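Bench notebook, cream base, Plosstead batch
2026-05-25

Picking up where the last page stopped, which was mid-sentence and covered in shea butter.

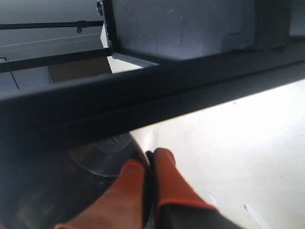

Where things stand

Batch 11 is the Dudby emulsifier at the lower dose. Batch 10 was the same thing at the higher dose and came out with the texture of window putty. It stayed in the jar when the jar was turned upside down, and it also stayed in the jar when I wanted some on my hand. Marketing at Nusthorpe asked for "rich." I sent them a spoonful and they have gone quiet on the word.

So: lower dose, same oils, same glycerin, fragrance left out until the base behaves. Oil phase and water phase both taken to 72 C, combined, stick blender for 2 minutes, then slow stirring by hand down to 40. I say slow. The last stretch was fairly brisk, as it was nearly lunch.

What it did

Came together fast. Glossy, pale, looked like something you would pay too much for. pH 5.4 on the meter, 5 and a bit on the strips, and I believe the meter because I calibrated it this morning and wrote that down for once.

On the back of the hand: goes on cool, sinks in within a minute, then leaves a faint drag, as if the skin had been lightly starched. Not greasy. Under foundation it pilled along the jaw, little gray crumbs, exactly where a customer will be looking in a car mirror. On the forehead it was fine. I have no theory about foreheads.

Left cheek had the Cantero tube from the shop for comparison. No pilling at all, good slip, smells like a hotel corridor. I would like our cream to do what that one does without smelling like that.

Suspects for the pilling

The gum. It went in at the same level as in batch 10, and with less emulsifier holding things up there is more of it sitting on the skin with nothing to do. Cutting it by half next time.

The silicone-free brief. The Cantero has silicone second on its label, so that comparison was never going to be a fair fight. Noting it here so that I stop being hurt by it.

Me, putting foundation on too soon. I waited maybe a minute. Real people wait less, so this one does not get us off the hook.

Stability

54 g went into the warm cabinet in a glass jar, lid on tight, label on the jar and not on the lid. (Whoever swapped the lids in September knows who they are.) A second jar is in the fridge. The rest is on the windowsill, officially as a light test.

To do

Batch 12: gum at half, everything else untouched, including the things I am itching to touch.

Order more cetyl alcohol before the tub is down to dust again.

Try both batches under the powder foundation as well as the liquid. Needs a face other than mine, as mine has had 2 creams and a cleanser on it since breakfast and is starting to look surprised.

Reply to Nusthorpe about the jar color. They want frosted. Frosted hides the gloss, and the gloss is the best thing this cream has going for it at the moment.

Wash the stick blender properly, including under the guard.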